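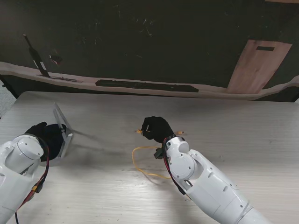 Section 4. Good Practice at the Two-Arm Table

4.1 Before you start

Welcome to the part of the manual that people tend to skip, and we do hope you won't! Sections 1 through 3 got your Melell pair bolted down, powered and talking to the console. This section covers how we'd like you to work with it day after day, so that the arms, the hands, the things they handle and (most of all) the people standing nearby stay in good shape. It was revised in July 2018 and takes the place of the loose sheets that came in the binder with the first units.

The rules below apply whenever both arms share a table, whether they are handling stiff things like clear plastic panels, floppy things like patch cords, or one of each. They don't replace the safety rules of your own workplace. If yours are stricter than ours, please follow yours.

We use three words all the way through. "Operator" means the person at the console. "Second person" means whoever is setting out and collecting items at the table. "Reach" means everywhere either hand could get to with the arm stretched out, and that takes in the air above the table and a good stretch past its edges.

4.2 Getting the table ready

1. Press the stop button on the console and wait for the lamp to turn steady amber. Both people should look at the lamp and say "amber" out loud. It feels silly for the first week or so, and then you stop noticing.

2. Wipe the tabletop with a dry cloth. Scuffs in the surface are fine and you can leave them alone, but grit is another matter, as it gets picked up by the fingertips of the gloves and ground into whatever they hold next.

3. Follow each arm's cables with your eyes from the wrist down to the base. They should run along the outside of the arm with enough slack for the wrist to turn all the way in both directions, and no loop should hang where the opposite hand might catch it.

4. Find any place where two lengths of wire meet in an in-line connector. Press the halves together until they are fully seated. Don't tape a connector that won't stay closed. Replace it (order code 505, in the spares bag).

5. Look at the round joint caps and the small screws set around their rims. A screw standing proud of its neighbors needs to be tightened before you go any further, using the short driver from the Loltetti tool roll and nothing bigger.

6. Check both gloves for splits, paying special attention to the thumb and the inside of the first finger. A split glove is a changed glove, even if it's nearly lunchtime.

Note: Gloves come in left and right. They will go on the wrong hand if you are determined enough, and the grip will be poor all day.

4.3 Setting out the items

1. With the lamp still amber, put stiff items on one side and flexible items on the other. Leave at least the width of a spread hand between them.

2. Lay any cord down in one loose loop with both plugs in the open. Please don't coil it tightly. A tight coil springs when it is lifted, and a plug can swing a surprising distance.

3. If the cord will be held near its plugs, keep the rest of the loop clear of the base of the arm. Should the cord drape over the base on its own, stop and move it before the next motion.

4. Peel the film from clear panels before the session and wipe off fingerprints. Clear plastic is hard to see at an angle, for people as much as for cameras, so tell the operator in words where the panel is.

5. Step back outside the reach, say "clear," and wait for the operator to say it back. Only then may the lamp go to green.

CAUTION: Never hand an item directly to a gloved hand while the lamp is green. Put it on the table, step back, and let the arm come and get it.

4.4 Working with both hands full

Most of the trouble reports we receive come from the moments when both hands are holding something, so we'd ask you to take these slowly, however well the morning has been going.

1. Move one arm at a time until you are sure of the path. The other arm should hold still with its grip kept on.

2. Hold a panel by its lower edge only if the edge is also resting on the table. To raise it clear of the surface, first shift the grip to the middle of one side.

3. Set the grip for panels no higher than level 4, and for cords no higher than level 9. A cord will put up with a firm squeeze. A thin panel will bow, and may crack without much warning.

4. Keep the wrist modules at least a finger's length above the tabletop. They hang lower than the knuckles in some positions, and it's easy to forget about them while you are watching the fingers.

5. When the wrists come near each other, drop to slow speed. If the cables from one arm touch the other arm at all, stop, back out the way you came, and go around.

CAUTION: If an item slips, let it fall. Do not reach in to catch it, and do not chase it with the other hand. Replacement panels are cheap.

Note on backgrounds: You may stand a board or backdrop behind the table if your work calls for one. Anything you put up must stand or hang securely by itself, and must stay outside the reach. Shiny surfaces can throw glare into the cameras, so a dull finish is the better choice.

4.5 Stopping for a break or for the day

1. Lower both items until they are supported by the table.

2. Open the hands one after the other, stiff item first.

3. Draw both arms back to the rest position and press stop. Wait for amber.

4. Collect the items, check plugs and panel edges for damage, and write up anything you find in the table log. "Nothing found" is a perfectly good entry and we would much rather see it than a blank line.

5. For a break, leave the lamp on amber and the gate closed. For the end of the day, switch off at the wall and hang the key on its hook.

If the console shows code 853 when you press stop, one hand still believes it is holding something. Open that hand fully, close it on nothing, open it again, and press stop once more. Should the code come back a second time, leave the arms where they are, switch off at the wall and contact the service desk.

4.6 Who may run the table

Anyone who has finished the half-day course may be the second person. Operators need the full course and a supervised session, signed off in the front of the log. Sign-offs from before last September should be renewed, as the stop sequence was changed that month. Questions about this section go to Rainer Steinbach at the service desk, who wrote most of it and is always glad to hear which steps are unclear. Please quote the section and step number when you write.

Continue to Section 5, Cleaning and Storing the Gloves.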